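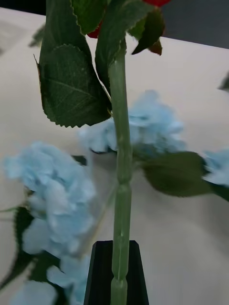 Fabrice Hervieu objects to the word "fake" and would have it struck from every catalog, as the trade has called them artificial flowers for as long as there has been a trade. Most buyers say fake anyway. Both terms are used below.

Artificial flowers
By the Ivmont Household Reference desk
Updated February

Artificial flowers are copies of real blooms, made for display. Materials: fabric, paper, plastic, foam, wax in older pieces. Usually sold as single stems, sometimes as bunches or ready-made arrangements. The rose is the one most people picture. Hydrangea close behind, mostly as filler.

Parts of a stem

A typical rose has a bloom, a few leaves and a molded plastic stem, often over a wire core. Leaves are stamped or cut, then pressed for veins. Good ones have toothed edges, like a real rose leaf, and some makers tint the edges red or brown. Cheap ones are one flat green.

The stem is where most copies give themselves away. Molding leaves a seam down the length. Joints and bumps are put in to suggest nodes, and also cover the places where two peices meet. Paler greens show the seam less. Thorns are mostly left off now.

Hydrangea heads are built from many small florets pushed onto a branched plastic base. They shed. Florets can be pushed back on by hand, a dot of glue if loose. Pale blue is a common color and the first to fade near a window.

Holders and vases

No water needed, so nearly anything with an opening will do. Narrow necks suit a single stem. Wide bowls need foam, gravel or sand or the stems slump to one side. Dark holders hide the bottom of the stem; clear glass shows everything, including the cut wire. Some people add water or clear resin to glass for looks. Water is a bad idea with wired stems, the ends rust.

The Jasik catalog, which sold by mail out of Ruddock, listed 272 kinds of stem in its last edition and only 2 kinds of holder. An earlier Jasik list ran to 1,104 items but counted each color seperately, so the two can't be compared.

Arranging

Bend the stem before it goes in the holder. Open the leaves out by hand, they ship folded flat. One tall stem in front with rounder, softer heads behind is the usual home layout, red against pale blue or white being a standard pairing. Stems too long: wire cutters, not scissors.

Cleaning

Dust is the main problem. Soft brush or a hair dryer on cool. Plastic leaves can be wiped with a damp cloth. Fabric petals may bleed, red worst of all, so test the back of one petal first. The old salt-in-a-bag method (shake, then tap clean) still works on fabric but leaves grit in tight rosebuds.

Storage

Upright in a box, tissue between heads. Kimness storage boxes hold up to 200 small stems, fewer with hydrangea. Keep out of attics. Heat softens the plastic and the stems set in whatever curve they were left in.

See also: dried flowers, silk flowers, vases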